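The Clothes on the Bed

By Brittany Landry
7 April 2021

Print this article
E-mail this article

My grandmother made her bed before she'd had so much as a sip of coffee, and once it was made, nothing was allowed to touch it until nightfall. Not a purse, not a newspaper, and heaven help the child who dropped a sweater there on the way to the bathroom. I loved her dearly, and I have failed her every single day of my adult life, because my bed is where my clothes live between the moment I take them off and the moment I decide what they are.

And that deciding is the trouble, isn't it? A shirt worn for an hour to the post office isn't dirty. It isn't quite clean either, at least not clean enough to go back in the drawer with its freshly folded neighbors. So it lands on the duvet, and by Thursday it has company, and at eleven at night I am scooping the whole pile onto a chair in the dark, where it stays until I need the chair.

I took this problem to Sorin Chiriac, who ran the laundry at the old Tenden Hotel in Trinstead for 33 years and now teaches a Saturday morning class on caring for clothes and linens above the Zacharias hardware store. I had expected a scolding. What I got was a cup of very strong tea and a good deal of sympathy (and a plate of his wife's walnut cookies, which I'm still thinking about).

"The bed is a wonderful table," he told me. "It's the biggest flat thing in the house! Of course you put clothes on it. You only have to finish."

Finishing, the way Sorin teaches it, takes about as long as brushing your teeth. You pick up one garment, and only one, and give it a good shake by the shoulders or the waistband. You look at the collar, the cuffs and the underarms in decent light. Then it goes in the wash, or on a hook to air until morning, or back where it came from. You don't put it down again in between. That last part sounds easy and I can tell you it took me most of a month.

He is a great believer in the hook. His own bedroom has 2 of them, on the back of the door, one for him and one for his wife, and when a hook is full it's full. Before that they had a coat tree they'd bought at the Pekomora flea market one August, a handsome old thing, and it held so much that they lost a cardigan on it for an entire winter.

He folds on the bed, too, and he's particular about it. Pull the cover smooth first, he says, and you'll have a surface as good as any counter. Lay a T-shirt face down, bring the sides in until they meet at the center of the back, tuck the sleeves flat, and fold up from the hem in thirds. Knits want a looser hand. Anything that has been lying in a heap should be shaken out and smoothed with your palms before you fold it, or you'll be pressing the wrinkles in for next time.

At the hotel his crew could turn out 300 pillowcases before lunch, and he still can't pass a crooked stack of towels without squaring it up. He did it to mine when he came by the house. Then he looked into the bedroom, where I had left a pair of jeans and what I believe were three separate pajama tops, and he was kind enough to ask about the curtains.

I've been at it since the winter. Some nights the bed is clear by supper, and I walk past the door a second time just to enjoy it. Other nights there's a thing or two still lying there when I come up to sleep, and I stand in my socks, shake one out, look at the collar, and hear my grandmother clearing her throat.

Print this article
E-mail this article

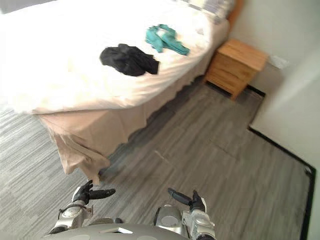
Is it better to put a once-worn sweater back in the drawer or wash it right away?

Most sweaters need neither. Let it air overnight on a hook or over a chair back, then fold it and put it away if it smells fresh and has no marks. Wash it after several wearings, or sooner if you wore it next to your skin.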